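Maja Piątek has run the tableware shop Benda out of the same corner storefront for long enough that people come in and ask for her by name. She sells plates, bowls, cups and a few serving pieces, mostly in plain colors, and on Saturday mornings she sets a table in the back so customers can see how things go together. We sat down at it before she opened.

The first thing she talked about was sets, which she doesn't like selling.

"People think they have to buy the whole box," she said. "Then they get home and it's eight of something they only half wanted. I'd sooner sell you two plates and have you come back."

She grew up with white dishes and still keeps white at home for everyday meals. The colored pieces came later, when she was working for a kitchen supplier called Lindqvist and got to take home the ends of lines. One was a soup bowl in a gray-green that she used until it broke.

"I ate everything out of that bowl. Cereal, noodles, salad. It was the right depth. You can't tell that from a picture in a catalog, you have to hold it."

Depth comes up a lot when she talks. So does the rim. A plate with a raised rim, she says, is easier to carry and easier to eat from, especially for kids and for anyone whose hands aren't steady. Her aunt, Birdie Ferreira, switched over a few years ago and gave her flat plates away.

"Birdie was chasing peas all over the place. She got plates with an edge on them and that was the end of it. She still calls them her pea plates."

The shop carries two main lines, Nuvholm and Floltberg. Nuvholm is the heavier one and comes in the soft colors. Floltberg is thinner and mostly white. Maja mixes them on the same table and says the weights don't bother anyone once the food is out.

I asked how she picks colors. She said she starts with the table itself. On a dark wood table she goes for cream or pale yellow. On a white one almost anything works, but she likes a light purple.
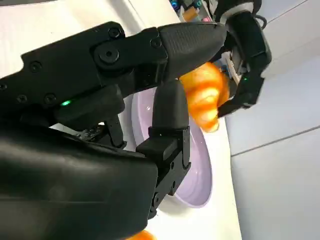
"Lavender looks like nothing much on the shelf," she said. "People walk right past it. You put it on white and they see it. And then you want one orange thing near it, just one. If you put out five, you've lost the plate."

She is less fussy about care. She runs everything she owns through the dishwasher and stacks it in the cupboard with nothing in between. Customers ask about felt pads and she tells them to save their money – a paper towel between the good ones is plenty.

August is her slow month, and she uses it to go through the back stock. Last time she found 30 saucers with no cups to go with them. She put them by the register as spoon rests and sold most of them before school started.

Her advice for someone furnishing a first kitchen is short. Buy two dinner plates, two deep bowls and whatever mugs you already like. Eat off them for a month before you get anything else.

"You'll know by then if they're too heavy or if the color gets on your nerves," she said. "Mine got on my nerves once. It was a brown. I gave them to my brother and he's had them ever since."

She got up to unlock the front door. The shop opens at ten on Saturday, and there was already a woman outside with a cup wrapped in newspaper, hoping to match it.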